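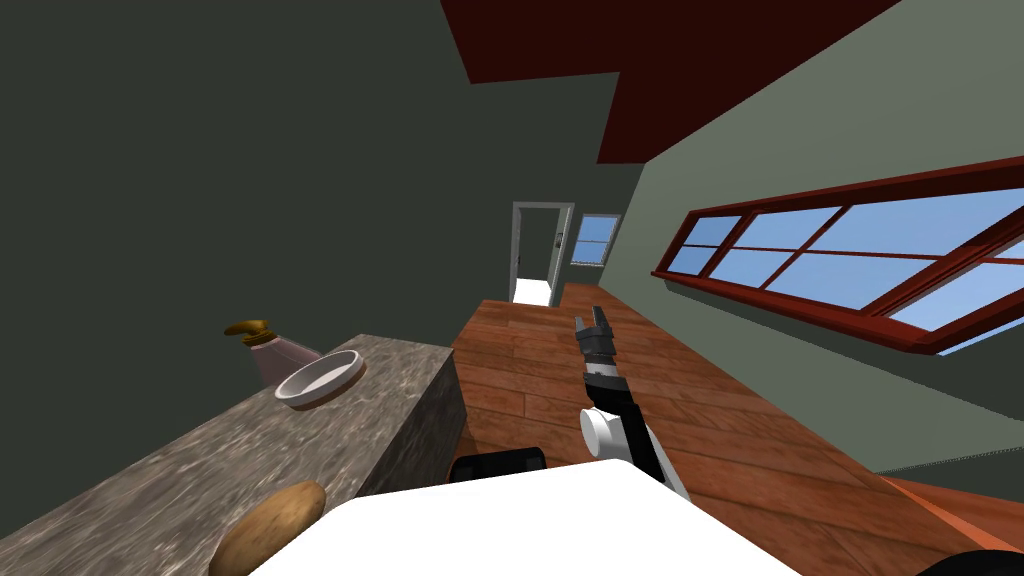 Parquet massif : joints ouverts en hiver, faut-il reboucher ?

Rubrique : Sols intérieurs > Parquets et planchers
Question posée par Shona Innes le 30 janvier 2020
Mots-clés : parquet massif, retrait, humidité du bois, joint, hygrométrie, poêle
État : résolue

Bonjour,

Je cherche un avis sur des joints qui se sont ouverts entre les lames d'un parquet massif cloué sur lambourdes, dans un séjour au rez-de-chaussée à Zarnstead.

Données dont je dispose :

Essence : chêne, lames larges, rainure et languette sur les quatre côtés, gamme Drakberg, finition huilée en usine.
Pose : en juin, par un artisan, après stockage des paquets ouverts dans la pièce. Il a noté sur la fiche de chantier une humidité du bois de 9 %.
Support : lambourdes sur dalle béton ancienne, film polyéthylène entre les deux. L'humidité de la dalle n'a pas été consignée.
Chauffage : poêle à bois dans la pièce, radiateurs à eau dans le reste du logement. Pas de plancher chauffant.
Ventilation : grilles d'entrée d'air dans les menuiseries, extraction en cuisine et en salle d'eau.

À la réception, les joints étaient fermés partout. Ils ont commencé à s'ouvrir après la mise en route du poêle. Le plus large fait maintenant 2 mm, mesuré à la cale. Les autres sont inégaux : rien de visible le long du mur nord, une ouverture nette du côté du poêle. La languette se voit au fond de certains joints, en clair, parce que l'huile n'est pas descendue jusque-là. Les lames ne bougent pas sous le pied et je ne sens pas d'arête à la main.

J'ai acheté un humidimètre à pointes Diekmann. Il indique 7 % dans les lames proches du poêle. Je ne sais pas quelle confiance accorder à cette valeur, l'appareil propose plusieurs groupes d'essences et j'ai laissé le réglage par défaut.

L'artisan propose de passer une pâte à joint souple teintée sur toute la surface, puis de réhuiler. Devis : 1 000 euros, fournitures comprises. Ses explications sur la tenue de la pâte dans le temps m'ont paru vagues.

Mes questions :
- L'ouverture correspond-elle à un retrait normal ou à un défaut de pose ?
- Faut-il reboucher maintenant, plus tard ou pas du tout ?
- Un humidificateur a-t-il un effet réel sur un parquet déjà rétracté ?

Merci d'avance.

3 réponses

Réponse de Inger Bach (réponse retenue par l'auteur de la question)

Je reprends dans l'ordre.

Nature du phénomène

Le bois échange de l'eau avec l'air jusqu'à atteindre une humidité d'équilibre, qui dépend de la température et surtout de l'humidité relative de la pièce. En dessous du point de saturation des fibres, toute perte d'eau se traduit par un retrait. Il est négligeable dans la longueur de la lame, faible dans le sens radial, nettement plus marqué dans le sens tangentiel. Une lame débitée sur dosse se rétracte donc davantage en largeur qu'une lame sur quartier. Dans un même lot, vous avez presque toujours un mélange des deux, et cela explique une partie de l'irrégularité que vous constatez.

Passer de 9 % à 7 % représente deux points. Sur du chêne, pour une bande de parquet de 1 000 mm mesurée en travers des lames, le retrait cumulé est de quelques millimètres. Si toutes les lames travaillaient de façon identique, il se répartirait également entre les joints. En pratique, certaines restent solidaires de leur voisine (huile prise dans la rainure, clou bien serré, assemblage un peu forcé) et le jeu se reporte sur le joint suivant. Un joint isolé à 2 mm entre deux joints fermés n'indique pas à lui seul un défaut.

Validité de la mesure

Un humidimètre à pointes mesure une résistance électrique et la convertit selon l'essence et la température. Le réglage par défaut n'est pas forcément celui du chêne. Cherchez le groupe dans la notice, puis procédez ainsi :

- Enfoncez les pointes dans le sens du fil si la notice ne dit pas autre chose, toujours de la même manière.
- Évitez les nœuds, l'aubier et la proximité immédiate d'un clou.
- Relevez une lame près du poêle, une au centre, une le long du mur nord.
- Notez la température de la pièce à chaque relevé.
- Refaites la série aux mêmes endroits en juin.

En bas d'échelle, ces appareils perdent en précision. L'écart entre deux endroits du même sol, mesuré le même jour, vous apprendra plus que la valeur absolue. Les pointes laissent deux petits trous. Choisissez un endroit sous un meuble ou un tapis.

Défaut de pose ou non

Votre bois a été posé à une humidité courante pour un local chauffé. Les points qui me feraient changer d'avis :

- lames tuilées, bords relevés ou centre bombé ;
- jeu ou grincement au droit des lambourdes ;
- languette complètement sortie de la rainure ;
- joints d'about ouverts de façon marquée, alors que le retrait en longueur devrait être négligeable.

Vous n'en signalez aucun. Regardez quand même les abouts. Une languette visible au fond du joint est normale, une languette dégagée ne l'est pas : l'appui entre lames n'est alors plus assuré et il faut faire intervenir le poseur.

L'absence de mesure de la dalle est une lacune dans le dossier. Elle n'explique pas vos symptômes. Une dalle humide provoque un gonflement par la sous-face et un tuilage concave, donc l'inverse de ce que vous décrivez.

Rebouchage

Pas maintenant. Si vous remplissez les joints au moment où ils sont le plus ouverts, le bois va regonfler au printemps et comprimer la pâte. Une pâte rigide casse et s'émiette. Une pâte souple remonte en bourrelet, accroche la poussière et se déchire à l'hiver suivant. Dans le cas défavorable, un remplissage dur sur toute la surface consomme le jeu périphérique et le parquet pousse sur les cloisons.

Laissez passer un cycle complet. Si certains joints sont encore ouverts à la fin de la saison humide, ceux-là peuvent être traités un par un. Pour les plus larges, une flipot en chêne collée d'un seul côté tient mieux qu'une pâte. L'autre rive reste libre.

Ce qui vous gêne est sans doute en bonne partie la ligne claire de la languette. Elle se traite à l'huile teintée, au pinceau fin, joint par joint, en essuyant aussitôt l'excédent. C'est la seule intervention que je ferais cet hiver, et l'huile ne bloque rien.

Humidificateur

L'effet est réel mais lent. Le bois massif huilé réagit en semaines. Il faut un hygromètre correct, posé loin du poêle et à l'abri du soleil, et un appareil dont le débit correspond au volume de la pièce. Ne cherchez pas à refermer les joints : visez une humidité relative stable. Un excès de vapeur se condense sur les vitrages et dans les angles froids, et les dégâts sur les menuiseries coûtent plus cher qu'un joint ouvert. Ne bouchez pas les grilles d'entrée d'air pour conserver l'humidité.

Vérifiez enfin la distance entre le poêle et les premières lames, ainsi que la plaque de sol. Le rayonnement dessèche localement, ce qui cadre avec l'écart entre le côté du poêle et le mur nord.

Commentaires

Shona Innes : Merci. Les abouts sont fermés, je viens de contrôler toute la pièce. Avec le réglage chêne, l'appareil donne 7 % près du poêle et 9 % le long du mur nord. Je refuse le devis pour l'instant et je garde vos points de mesure.

Inger Bach : Cohérent. Marquez les emplacements sur un plan, sinon en juin vous ne les retrouverez pas.

Réponse de parquet_ouest

Chez moi pareil, j'ai mis du mastic acrylique de chez Vodbridge, teinte chêne moyen. Ça a tenu un hiver. Pour les petits joints vous pouvez aussi mélanger de la poussière de ponçage et de la colle à bois, c'est la même couleur que le sol et ça ne coûte rien.

Commentaires

Inger Bach : À éviter sur un sol huilé. La colle à bois adhère mal sur l'huile, durcit complètement et tache les rives. De plus le mélange fonce à l'huilage suivant, la teinte ne correspond plus.

parquet_ouest : Possible, le mien est verni.

Réponse de Lambourde

D'accord avec la première réponse, avec un complément sur la partie administrative.

Demandez au poseur une copie de la fiche de chantier et de la notice du fabricant. Les notices de parquet massif indiquent en général une plage d'humidité relative à respecter dans le local. En dessous, l'ouverture des joints est traitée comme une conséquence des conditions d'usage et la garantie du produit ne joue pas. Un relevé d'hygrométrie daté, même fait à la main dans un cahier, est utile si la discussion se durcit.

Envoyez dès maintenant un courrier qui décrit l'état du sol, avec les largeurs de joints relevées pièce par pièce. Il ne s'agit pas de réclamer quoi que ce soit à ce stade - seulement de fixer une date. Si les joints ne se referment pas, vous aurez un point de départ.

Pour la mesure des joints, prenez un jeu de cales d'épaisseur de mécanicien et toujours le même point de la lame. Au réglet, l'erreur de lecture est trop forte sur des valeurs aussi faibles. Aspirez le joint avant, un grain de sable suffit à fausser la mesure.

Un détail sur l'entretien : pas de serpillière mouillée pour « nourrir » le bois. L'eau entre par les rives non huilées, gonfle les arêtes et laisse une trace grise sur le chêne. Balai microfibre à peine humide, savon adapté à la finition, rien d'autre.

Commentaires

Shona Innes : Courrier envoyé. La notice était restée dans un des cartons de chutes, la plage y figure bien en dernière page.

Questions proches
Parquet massif qui grince au droit des lambourdes
Choisir le groupe d'essence sur un humidimètre à pointes
Tuilage après dégât des eaux : poncer ou attendre
Jeu périphérique insuffisant sous plinthe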